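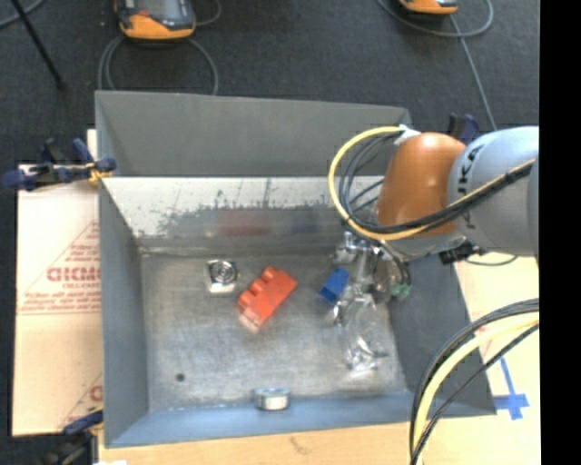 Bin picking still a slow job, Sevbridge trial finds

02/09/2026. Can a robot arm tidy up yet? Sort of. Risemora ran its arm through 600 picks at the Sevbridge shop this winter, mixed odds and ends in a metal bin, toy blocks in with small metal parts. Missed 87 of them. Blocks mostly fine, says project lead Azucena Olvera. Small round metal pieces up against the wall, not so much.

"A person does it without looking," she said. "We're not their yet."

Shop floor manager Narendra Rastogi wants faster picks before he signs anything. Laundry and dishes? Not on the list. Next round in October, 4 bins this time.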